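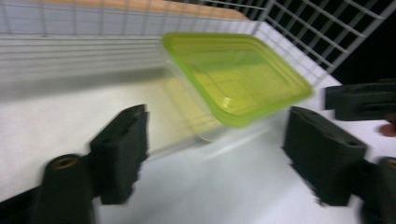 Lidded container between the fingers of the hand-held gripper, with motion blur.

Skarkex handling group, Denidham
Minutes, 7 February 2025

Last updated by Kha Bùi

1. Blur filter
Kha Bùi reported on the blur filter for the hand-held demonstrations. Of 953 clips in the Pastska set, 145 were flagged. Two policies were trained, one on the full set and one with the flagged clips removed, and each was run for 200 trials. The filtered policy did worse on containers with clear sides. Kha thinks the filter takes out most of the fast transfers — the arm then never learns to speed up after the grasp.

Agreed: stop dropping whole clips. Mask the blurred stretch and keep the gripper pose for it.

2. Finger pads
Wear on the foam was raised again. No decision. Pad age will be logged with each session from now on.

3. Labels
331 clips still need a grasp label. The Từ tool crashes on long clips, so these will be split first.

4. Next
Retrain with masking, same seeds. Write-up moved to July.

Comments (3)

kbui: Item 1, the threshold was the old one. I'll rerun with the new one before we mask anything.

m.d.: Does the mask cover the wrist angle too, or only the picture?

kbui: Only the picture. Pose stays as recorded.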